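Home | Projects | Datasets | Tools | Docs | Contact

Filed under: Manipulation / Control software / Data cards

# brunton-sync

Bimanual control, logging and replay for the Brunton tabletop cell. This README covers the control node, the episode format and the perception labels shipped with release 0.9. Mechanical drawings are in a separate repository.

Maintainer: Nest Mostyn
Perception and labels: Gwilym Rowlands
Planner: Emlyn Howells

## Scope

The package does four things:

- runs a joint-space controller for two arms from one process
- checks planned motions for arm-to-arm and arm-to-table contact
- writes time-aligned episodes to disk
- replays an episode against the live cell or the simulator

It does not calibrate cameras. Use `ruvano-calib` and point `camera_extrinsics` at the resulting file. Extrinsics older than the current mount revision are refused at startup.

## Cell layout

One arm reaches in over the far side of the table and the other is mounted at the near left, as seen by the overview camera. In configuration files they are called `upper` and `lower`. Earlier releases used `A` and `B`; both names still parse but log a deprecation warning.

The work area is the open wood to the right of the grippers. Small parts and the organizer stay on the left and are treated as static clutter. The planner does not model them individually. It uses a single keep-out volume, defined in `scene/left_clutter.yaml`, which has to be edited by hand if the layout is changed.

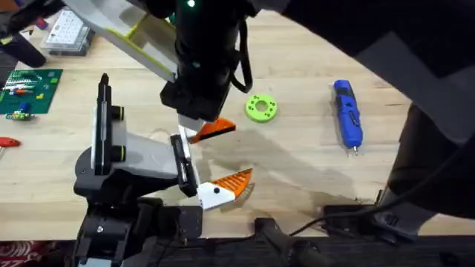
Figure 1. Overview camera, both grippers open, lime-green ring and blue screwdriver on the table.

Because the grippers can sit this close to one another, the finger geometry is kept at full resolution in the collision model. The remaining links are approximated with capsules. Replacing the finger meshes with capsules makes planning faster but rejects most of the useful close-range poses.

## Install

Tested on the Rasville lab image only.

 git clone --recursive brunton-sync
 cd brunton-sync
 ./scripts/setup_env.sh
 make check

`make check` runs the unit tests and a dry replay with no hardware attached. If the dry replay fails on a clean checkout, the submodules are usually missing.

## Running the controller

 bsync up --config configs/two_arm.yaml
 bsync status
 bsync record --task ring_and_driver

`bsync up` holds both arms at their current joint positions until a command stream is opened. A stream that goes quiet for 40 ms is closed and both arms return to hold. The timeout applies to the pair – losing the stream for one arm stops the other as well. This was changed after 0.7, where each arm had its own watchdog.

Useful flags:

- `--sim` replaces the hardware drivers with the kinematic simulator
- `--slow` scales all joint velocity limits by the value in the config
- `--no-gripper` leaves both grippers in their last commanded state
- `--dump-plan` writes each planned trajectory before execution

Person detection is not part of the safety chain. The overview camera often has a person at the right side of the view, and their body may cover part of the table. The `occluded` label below is for filtering training data and must not be used to gate motion.

## Planner notes

Plans are computed for the two arms jointly and then time-scaled. The planner first tries a straight joint-space segment. If that fails it falls back to sampling with a budget of 2000 nodes, after which it returns `NO_PLAN` and the arms stay where they are. Retrying with a new seed is left to the caller.

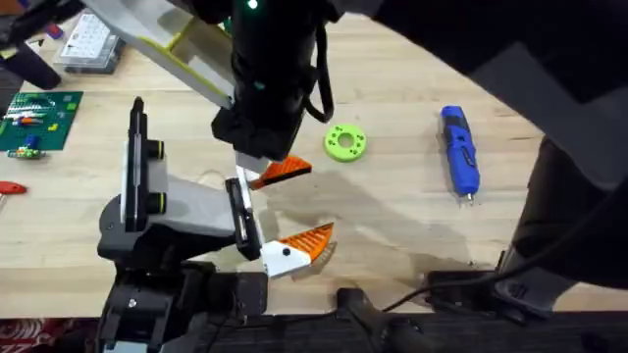
Minimum finger clearance is set by `pair_clearance_mm`, default 17. Values below the default are accepted in simulation and rejected on hardware unless `allow_tight_pair` is also set. Clearance is measured between the finger meshes, including the ridges on the pads, so the reported number will be smaller than a measurement taken between the finger bodies.

There is a known problem with the wrist cable on the upper arm. It is not in the collision model, and large wrist rotations can pass the checker while the cable loop is near the other arm. Eirlys Gethin has a branch with a swept volume for it (`cable-envelope`). Until that is merged, keep the wrist limits in `two_arm.yaml` as shipped.

## Episode format

Each episode is a directory:

 meta.json
 joints_upper.parquet
 joints_lower.parquet
 grippers.parquet
 overview/
 labels.json

Timestamps are monotonic nanoseconds from the controller host. Camera stamps are converted on arrival and the estimated offset is kept in `meta.json`. Nothing is resampled at write time; use `bsync align` if a fixed rate is needed.

The release contains 59 episodes. Splits are made by episode, never by individual image, as neighboring images are close to identical.

## Labels

`ring`: lime-green disc with a center hole and smaller holes around it. Position only. Orientation is not labeled.

`driver`: blue screwdriver. Position plus long-axis angle, measured toward the bit.

`finger_upper`, `finger_lower`: orange pad outlines. Drawn by hand on a subset, propagated by tracking elsewhere. Tracked outlines carry `source: track`.

`occluded`: polygon over any region hidden by a person or clothing.

Dark clothing and the black cable at the near right of the table are frequent false positives for the arm segmentation model. Nerys Powell's cleanup pass removed the obvious ones. Please report remaining cases with the episode name and timestamp.

## Changes in 0.9

- joint watchdog timeout now stored in `meta.json`
- `bsync replay` refuses episodes with a missing gripper table
- Baltex driver shim removed
- fixed sign error in `driver` angle for imported labels

Last edited July 14, 2026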